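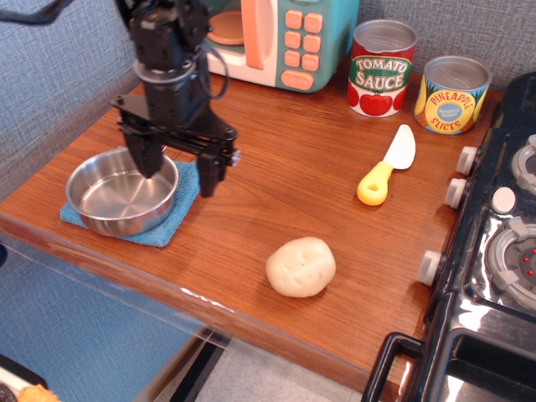

**Tarnholm, March**

The robotics club at Fothergill had one rule about the kitchen table: before a trial, everybody touched nothing. Teemu Räsänen had written this on a card in his first week, when his English was still new, and Amber had kept the card.

"Trial 30," said Amber Dawber. She typed it into the laptop. "Is the pot on the cloth?"

"It is on the cloth," said Teemu.

The arm was called Zando. It had learned from Bradley Goodall, who moved his hands slowly and always breathed through his nose when he was thinking. Teemu believed that Zando had learned the breathing too. Before each movement it waited a little, as Bradley did.

Bradley had moved to Druneck in the winter. His password was still on the laptop, 1461, and his jacket was still on the hook.

"The competition wants the pot on the stove," said Amber. "It does not want poetry. Why does it wait?"

"Because he waited."

"I could cut the pauses out. Mrs. Horrocks says we would save 3 seconds."

Teemu looked at the tomato sauce and the pineapple slices, which had stood side by side for so long that he knew both labels by heart. In his grandmother's kitchen, things also had their places, and she also stopped with her hand above a pot, as if she had heard her name.

"Run it once with the pauses," he said. "Then you may cut."
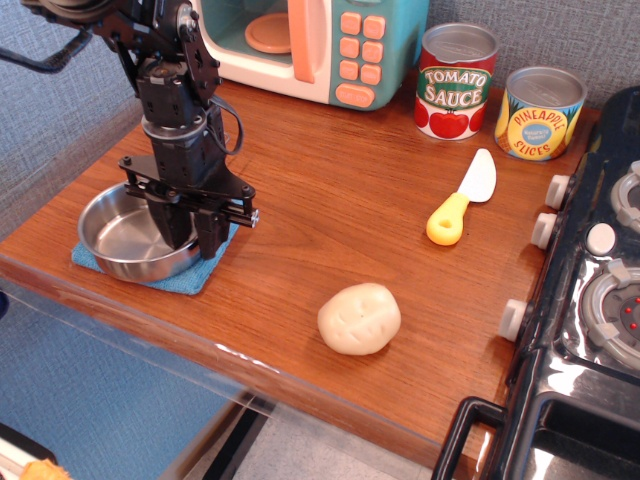

*Zando at the pot, Fothergill robotics club.*

Amber pressed the key. The motors made their small sound. The fingers were down at the steel, near the side, and there they stayed. Teemu found that he was holding his own breath.

The telephone in the corridor began to ring. It was probably Roland Lambert, who wanted the room. They let it ring.

"It's longer than I remembered," said Amber quietly.

"Yes," said Teemu. "He was often unsure at this part."

She saved the file under a new name, Bradley 2205, and put it in the folder where she kept the card. Then she opened a copy and began to look for the first pause.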